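About Quispe Flooring

Quispe Flooring School teaches people to lay, repair and refinish wood floors. We are in Drallemville, in the old feed store on the corner of Hukisley Road, and we take adults of any background. Most of our students have never held a floor nailer before they come here. A few have been in the trade for years and want to learn the parts they never got to, usually stairs or hand scraping.

How we started

The school grew out of a repair business. Oranuch Boonchu ran a two-person crew in Brumisholm and kept getting calls to fix floors that had been put down too soon, over slabs that were still giving off moisture or in houses where the heat had never been turned on. She began holding Saturday-style open mornings in her shop for homeowners and small builders. The mornings filled up. When the feed store came up for lease she moved the tools over, built seven practice bays, and stopped taking repair jobs the following June.

We still use the original bays. Each one is framed like a small room, with a doorway, a closet and one wall that is out of square on purpose. The subfloors get torn out and rebuilt when they have too many nail holes to hold a fastener.

What we teach

The main course is 90 hours, split into mornings or evenings. It covers moisture testing, subfloor preparation, layout, nail-down and glue-down installation, sanding, staining and finishing. Students do the layout math by hand before they use any calculator or app.

Sanding takes up more of the course than people expect. A drum sander will dig a trench in a floor in the time it takes to look up, and learning to start and stop it while moving takes practice. We buy seconds and short lengths from a mill outside Brumisholm for this, mostly red oak with some maple. Everyone ruins a few boards.

We also run short courses:

Board replacement and patching
Stair treads and risers
Water-based and oil finishes
Floors in older houses

Floors in older houses is the one that fills first. It deals with face-nailed pine, old shellac and wax, gaps that open in winter, and how to tell when a floor has been sanded too many times to sand again. We cover test kits for lead in old coatings, and we don't sand anything in class that hasn't been tested.

Cost and tools

The main course costs $3650, which includes lumber, abrasives, finish and the use of all power tools. A deposit of $500 holds a place and comes off the total. Students bring knee pads, a tape measure, a utility knife and boots with soles that don't leave marks. We supply dust masks and hearing protection, and both are worn whenever a machine is running.

Payment can be split over the length of the course. If you have to drop out before the second week, we refund everything except the deposit, or move you to a later course at no charge.

Working in furnished rooms

Part of the course is about people's homes once they are living in them. A new house with nothing in it is easy. A living room with chairs, a cabinet and a family walking through to the kitchen is a different job, and it has to be planned before the first machine comes off the truck. We teach students to agree in writing on who moves what, to measure doors and furniture before quoting, and to work out a path in and out that doesn't cross fresh finish.

We also teach the questions to ask about finish color. A warm honey tone on wood flooring is still what many customers want, and brown furniture and beige walls can make the same stain look quite different from one house to the next. Test patches go down in the actual room, in at least two spots, and get looked at in the morning and again at night.
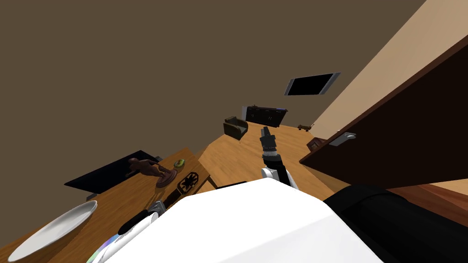
A former student wrote to us that the test patches had saved her first paying job, as the customer changed her mind twice after seeing the stain by lamplight. She added that she wished we had spent longer on pricing - she had undercharged for stairs all through her first year. We have since added an evening on estimates to the main course.

Visiting

You are welcome to come and see the shop before you sign up. Mornings are best, between 9 and 11 a.m., when the bays are in use and an instructor can talk. Parking is behind the building, off Hukisley Road. The front door sticks in damp weather, so push hard.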